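How to put together a short communion talk (when you got asked last minute)

Carmela Aguirre asked me to write this down after she got handed the table talk at Gasside with one evening's notice. So, quick version. Five minutes of talking, tops. No seminary needed.

Our churches (Gasside, Kozan, the little one out at Dranda) all do it a bit different but the bones are the same.
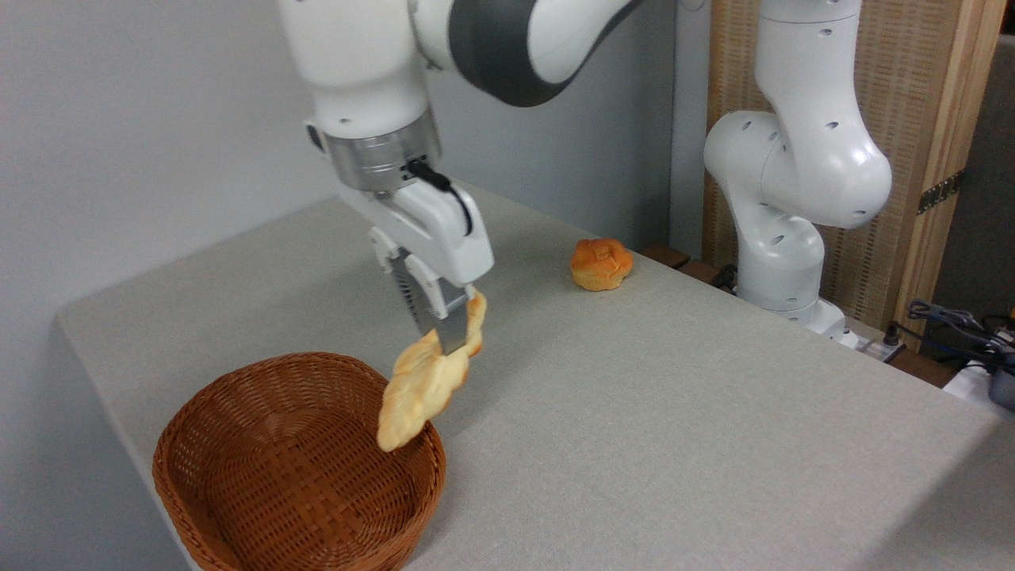
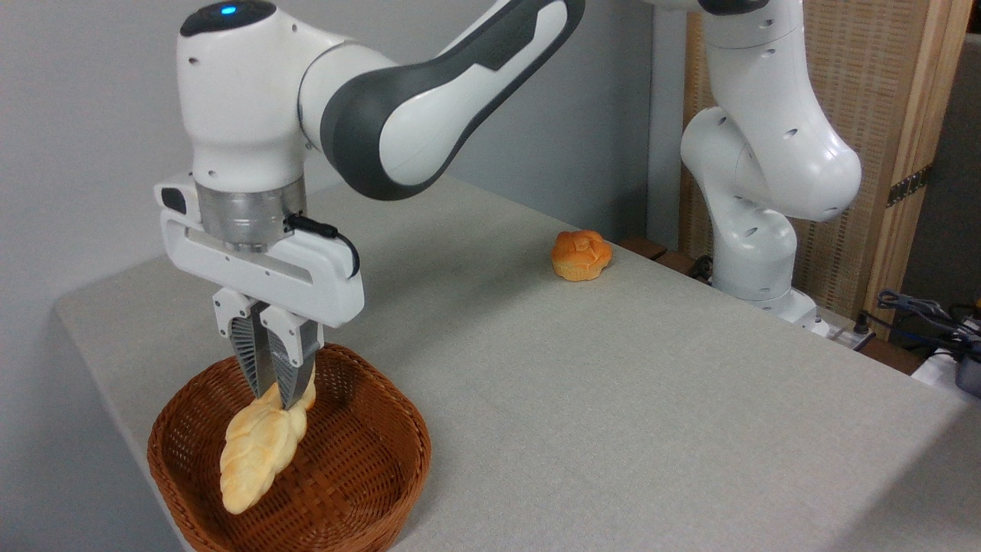
## 1. Pick ONE passage

One. Not a tour of the whole New Testament. Good ones if you're stuck:

- 1 Corinthians 11:23-26, the one everybody reads
- Luke 22:14-20
- John 6:35-40
- Luke 24:28-35, the Emmaus road
- Isaiah 53:4-6, if you want the Old Testament

Read it out loud three times before you write anything. Out loud. Your eyes skip stuff your mouth won't. If there's a name you can't say, look it up now.

Then read what comes before and after. Paul is scolding people in 1 Corinthians 11, the rich ones were eating and the poor ones were going hungry. Changes how you hear "examine yourselves." Most talks I've heard skip right over that.

## 2. Write one sentence

What do you want people thinking about when they eat and drink? One sentence, top of the page. Mine for Luke 24 was "They knew him when he broke the bread." Fine. Done. Everything else hangs off of that.

If you can't get it to one sentence you have two talks. Save the other one.

## 3. Fill in the middle

- Say where we are in the story (two or three lines)
- Read the passage, slow
- Say your one thing
- One short story or picture from your own week, optional. Skip it if you have to stretch

No jokes about the length of the sermon. Please.

My last one was 682 words and that ran a hair over five minutes. The one before it was 1,498 and I could see people checking on their kids. Go short. If you talk fast when your nervous, mark the page with slashes where you breath.

## 4. Say who it's for

Visitors don't know the rules. Ask the pastor or an elder what your church says here and use their words. Kozan invites anyone who trusts Christ. Cloltamow asks that you be baptized first. Don't make up your own policy up front, that's not the job.

And say it kindly. Somebody staying in their seat should not feel stared at. "If you'd rather sit and pray, you're welcome to do that" is plenty.

## 5. Prayer

Write it out the first time. Doesn't matter if you read it. Two parts for us, thanks for the bread, thanks for the cup. Some churches do one prayer for both, so ask. Keep it thanks. Not announcements in prayer form.

Mine, steal it:

> Father, thank you for your Son, whose body was given for us. We were far off and you brought us near. Help us remember him now and love each other better for it. Amen.

## 6. Saturday night

- Print it. BIG type. Phones lock on you
- Time it once, standing up
- Check the verse numbers against the actual Bible you'll read from
- Find out who hands out what, and whether people wait and eat together
- Find out when you walk up. Before the last song ends, at Gasside

## 7. Sunday

Walk up, wait for quiet, start with the Scripture. No apologizing that you're not a speaker. Look up at the end of each paragraph, that's enough eye contact.

When you finish, stop. Leave some silence, it feels twice as long to you as it does to them. Then pray and sit down.

Kids' table version is differnt, will write that up when I get a minute. Carmela has the notes for now.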